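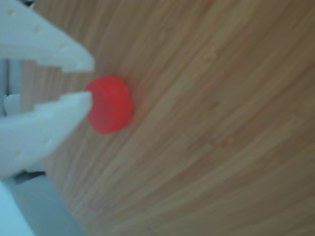
Red screw cap stuck to a finished wood tabletop, ring left behind after removal

Posted in Home Repair > Furniture & Finishes
Feb 3, 2020

Kazue Ebihara

I have a light wood work table that I use for sorting small parts and for decanting glue and oil into smaller bottles. The caps get put down on the table while the bottles are open. They are short, squat red plastic caps, wider than they are tall, and I set them with the flat face up, so the open rim is in contact with the wood.

In December I left one in place over a long weekend. When I came back it would not slide. I twisted it off by hand with moderate force. It left a ring on the finish, slightly tacky, with a faint pink tint on one side. The ring is the same diameter as the rim of the cap. I can feel it with a fingernail but I can't tell whether it stands above the surface or is pressed into it.

The table was bought used. The label underneath says Werkedov and the number 3649, nothing else. I don't know what the finish is. Water beads on it.

What I have tried so far:

Warm water and dish soap on a cloth. Removed some of the tackiness, no change to the ring.
A plastic scraper (an old Zunov card) held nearly flat. Lifted a few crumbs of something yellowish.
Nothing else. I did not want to go to solvents without knowing what the finish is.

Two things I would like to know. Is the ring residue from the bottle, or has the plastic reacted with the finish? And what is the least aggressive way to take it off? The rest of the surface is in good condition and I would prefer not to refinish the whole top for one mark.

The bottle the cap came from holds a thin contact adhesive. The other bottles with the same cap hold sewing machine oil and denatured alcohol, and it is possible I mixed the caps up.

Shinji Sakamoto

You probably have two separate problems on top of each other, and they should be dealt with in order.

The yellowish crumbs are dried adhesive. Contact adhesive collects in the threads and on the inside of the rim, and when the cap is set down rim first it runs to the lowest point and bonds there. That accounts for the cap refusing to slide and for the residue being tacky.

The pink tint is more likely to be color from the cap. Some soft plastics contain plasticizer, which migrates into certain finishes (lacquer is the usual one) and softens them. Colorant can travel with it. Solvent trapped under the cap speeds this up. A hard cap is less prone to it. If yours gives when you squeeze the side wall, suspect plasticizer.

Identify the finish first. Turn the table over or find a spot on the inside of a leg, confirm it has the same coating as the top, and do the following.

Put one drop of denatured alcohol on the spot. Wait 30 seconds and touch it with a cotton swab. If the surface is sticky, it is shellac.
If there is no change, move to a fresh spot and put on one drop of lacquer thinner. Wait again. If it softens and smears, it is lacquer. If it wrinkles, it is probably an oil-based varnish or paint.
If neither does anything, it is most likely a cured polyurethane or a factory catalyzed finish.

Ventilate the room, wear gloves, and keep both liquids away from the top while you do this.

For the adhesive, use mineral spirits in all cases. It does not attack any of those finishes once they are cured. Dampen a folded cloth, lay it over the ring for 2 minutes, lift it, and roll the residue off with your thumb in the glove. Repeat until nothing more comes up. Do not scrape while it is soft, you will drag it across clean finish. Then wipe the area with soapy water and dry it.

Leave it alone for a day before you judge what remains. A softened finish often hardens again once the solvent has left it, and the mark gets less visible.

If there is still a ring after that, wet sand with 2000 grit paper on a small felt block, soapy water as lubricant, very light pressure, along the grain. Check every few strokes. Stop when the ring is gone or when the surrounding area is evenly dull, whichever is first. Bring the gloss back with a fine polishing compound. I use the Ichikawa one in the gray tub but any compound without silicone will do. Silicone causes trouble if you ever recoat.

If the tint is still there after sanding, it has gone down through the coating. Stop at that point. Any further sanding will cut through to bare wood, and a spot repair on light wood is easier to see than a faint pink arc.

marlow_bench

Toothpaste. Rub it on with a finger and wipe off. Worked on a white ring from a mug.

Shinji Sakamoto

A white ring from a mug is moisture in the finish, which is a different fault. Toothpaste is an abrasive of unknown grit and it will not dissolve adhesive. It will leave a dull patch.

Kazue Ebihara

Tested inside the back left leg. Alcohol did nothing. Lacquer thinner softened it right away, so lacquer.

The caps do give slightly when squeezed.

Mineral spirits took off all of the yellow material in three passes. The ring is now smooth to the fingernail. The pink is still there but only on a short section, and only visible with the lamp low. I will leave it until next week before deciding on the sanding.

I have put an Ultport silicone tray on the table for the caps in the meantime. Is silicone safe on lacquer, or am I going to have the same problem with a larger outline?

Shinji Sakamoto

Usually safe, but not worth assuming. Put a ceramic tile or a glass dish under the caps and keep the tray off the lacquer. If the tile is unglazed on the back, add felt pads. Set the caps with the rim up and label them, particularly the one for the adhesive.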